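A day at the Bendura fraud open day

14 comments | 60 shares

I have been writing on this blog for years about pyramid schemes, fake trading platforms and the people who run them, and nearly all of that work is done sitting down. I read court filings. I watch terrible webinars at double speed. So when an invitation came to spend a whole day with people who chase this stuff for a living, I said yes before I had looked up how to get there.

Bendura is a small outfit that traces money for people who have been cheated. They take on cases from solicitors and insolvency practitioners, and once a year they open their doors and let in anyone who asks nicely. This year's open day was on Monday, July 21, 2025, and I had a wonderful time. I mean it. I came home with eleven pages of notes and a sore hand.

Getting there was the worst part. The train was fine, the bus from the station was not, and I walked the last stretch along a dual carriageway with no pavement on one side. I arrived sweaty and late and missed the welcome talk, though I am told it was mostly fire exits.

The tour proper began in the post room, of all places. I would have skipped it if I had been planning the day, and I would have been wrong. When a scheme falls apart, the victims send in everything they have: bank statements, printed emails, handwritten notes of phone calls, glossy brochures, certificates with gold edges. It all has to be opened, scanned and tied to a name. Our guide was Senan Cronin, who has worked there since the firm had one desk, and he talked about envelopes with more feeling than most people manage about football. He told us that the date on a postmark once settled an argument over when a promoter knew that withdrawals had stopped. The promoter swore he had learned of it in the spring. He had been posting out excuses in January.

We were shown a pile of paper from a scheme called Erkumier, which regular readers will remember (I wrote far too many posts about it). Erkumier told people it bought unpaid invoices at a discount and shared out the profit. Members were promised 3 per cent a week, with a bonus on top for bringing in friends and family. There were no invoices. New deposits paid old promises, and when the deposits slowed, the website went down for "an upgrade" and stayed down.

I had seen the Erkumier brochure as a PDF many times, but holding the real thing was very different. It's heavy! The cover is thick, soft card, the sort you get from an expensive wedding stationer, and I can see how it would have felt to have that land on your doormat. One of the other visitors said her uncle had kept his in a drawer with his passport.

After that came the tracing room, and I could have stayed there all week. Six of us squeezed in behind an analyst while she followed a single payment through one account after another. She had changed the names and amounts for our benefit, but the shape of it was real. The money came in from a retired couple, sat for less than a day, was split into pieces, went through a firm supposedly selling kitchen fittings, joined up again with other people's money and left the country. She did it by hand first, with a pencil, and only then showed us what the software made of it. The software was quicker and had missed one of the splits.

I asked how often the trail just stops. Quite often, she said. Sometimes it stops at a cash machine, and sometimes at a bank that takes so long to reply that the account has been closed by the time the letter arrives. She was very calm about it. I would be throwing things.

Lunch was sandwiches and a lot of talk. I sat with two trading standards officers, a woman who runs a debt advice service above a library, and a retired accountant who comes every year. The accountant and I had a happy argument about whether the top earners in these schemes should be treated as victims if they put their winnings back in. He thinks yes, at least in part. I think that if you stood on a stage and told a room full of people to remortgage, you can pay it back first and be a victim afterwards. We did not settle it, and we both had seconds of the lemon cake.

The afternoon talk was the one I had really come for. Malachy Coughlan spent most of his career investigating fraud for an insurer and now teaches other people how to do it, and he is a terrific speaker – no slides, no notes, just a glass of water he never drank. His subject was endorsement. Why do so many schemes borrow a famous face, and why does it go on working when the famous face has plainly never heard of them?

He thinks we have it slightly wrong when we say that victims believe the celebrity is involved. He has interviewed a great many of them over the years, and plenty told him they had their doubts about the photograph on the leaflet. They simply reckoned that a company wouldn't dare to use it if it weren't true. It was the nerve of it that persuaded them. The bigger the name, the safer it felt, on the grounds that somebody official would surely have stepped in by now.

I had never thought of it like that, and I have been looking at these leaflets for a very long time.

He used a scheme called Rera to show what he meant. Rera sold "advertising packs". You bought a pack, clicked on a few adverts each day, and were paid a share of the income for your trouble. (If that sounds familiar, it should. The same idea comes round every few years with a new logo on it.) Rera's promoters put out a picture of their founder shaking hands with a government minister at a trade dinner. The picture was real enough. It was the kind of dinner where you pay for your ticket and queue up for the handshake. Within weeks it was on every promoter's page, and by the end the caption had grown until the minister was a "founding adviser".

What brought Rera down, in his telling, was the same picture. Someone in the minister's office finally saw it, got cross and rang the regulator, who had been sitting on complaints from ordinary members for months. He didn't hide his irritation at that, and there was a bit of a growl from the audience too. Some 400 people had written in by then. One phone call from the right desk did more than all of them.

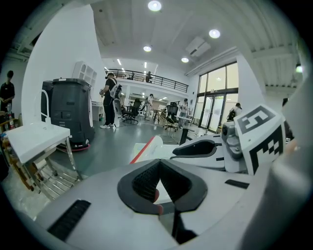
There was time for questions and I got mine in early. I asked what he would change if he could change one thing, and he said he would make regulators answer every complaint with a reference number and a date for the next reply. He wasn't asking for a result, only a date. People who hear nothing assume the scheme has been looked into and found clean, and the promoters tell them exactly that. I have had emails from readers saying the same. "I reported it ages ago and they're still going, so I suppose it must be all right." I must have had dozens of those.

Somebody else asked about the small promoters, the neighbours and cousins who brought in a handful of people each and lost money themselves. He was kinder about them than I expected. He described a man in the Keane case (Keane was the property one, with the holiday flats that were never built) who had signed up his whole five-a-side team. When it collapsed he went round to each of them in turn with what was left of his own savings, which came to £300 a head. Two of them wouldn't open the door. He still gave a full statement, and it was one of the most useful in the file, as he had kept every message from the person above him.

That is my one practical tip from the day, and I'll pass it on here. If you think you are in something like this, keep the messages. Don't leave the group chat in a temper before you have saved it. Chats get wiped very quickly once the questions start, and the tracing people told us that a full chat history with dates on it is worth more to them than almost anything else a member can bring.

A few grumbles, to be fair to anyone thinking of going next year. The rooms are small and the groups were slightly too big for them, so if you are short, get to the front. The session on crypto wallets was pitched well over my head and, judging by the faces, over several others as well. I would have liked longer with the tracing team and less time on the history of the firm. And there must be a better way of getting there than that bus.

But I would go again tomorrow. I have spent so long reading about frauds after the event, in the flat language of judgments and press releases, that I had half forgotten there are people opening the envelopes and ringing the banks. They were generous with their time and very patient with my questions, and I had a lot of questions. Mr Cronin even walked me back to the bus stop by a route with a pavement, and told me on the way about a case I can't write up until the trial is over. It is a good one.

I have promised to send the accountant my old notes on clawback, and he has promised me the recipe for the lemon cake, which he turns out to have baked. More on Rera later this week, once I have typed up the rest.

14 comments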